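**Kamside kitchen chores project – progress report, September**

Prepared by Darmawan Lumbantobing for the Guerra fund

Work this period was on the second group of chores, food preparation and clearing up. The first group (folding tea towels, loading a rack) was covered in the last report and only changes are noted here.

**Chores tested**

We ran 28 sessions on the practice kitchen. Each session is one arm, one operator and a fixed list of jobs: pick up a named item, put it on the board, take it off again, put it back where it came from. We are still using play food and toy utensils for this group. Real knives will not be used until the stopping distance has been signed off, and I don't expect that before the next report.

Picking up single items from a clear surface is now reliable enough that Faizal Simanjuntak has stopped logging it separately. Round items are still a problem. They roll when the first finger touches them, and the arm then closes on nothing and carries on as if it had the item. Faizal has added a check on finger width, which catches most of these but makes each pick slower.

Putting things back is the weakest part. The arm will set an item down near its starting place but often knocks whatever is next to it. A person doing the same job tidies as they go, and we have no good way of asking for that yet.

**Lighting**

Rulex asked whether the system would cope in an ordinary home in the evening, so part of the work was moved to low light. Dark items on the dark table are the ones missed most often. The white board is found every time.
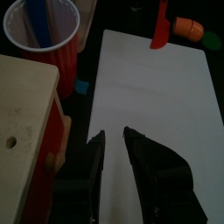 *Low-light work at the chopping board, wrist camera view. Toy knife and play food along the far edge of the board.*

**Spending and equipment**

Spending is within budget. The 2 replacement fingertips from Skinon were fitted on a Monday and cost us a day of recalibration – this was not in the plan, but it has been absorbed.

**Next period**

- Repeat the low-light sessions with a lamp over the table
- Try clearing the board into a container in one movement
- Faizal to write up the finger width check for Rulex

Our view on the main question has not changed. The arm can do parts of a kitchen chore with someone standing by. It cannot yet be left to do a whole one.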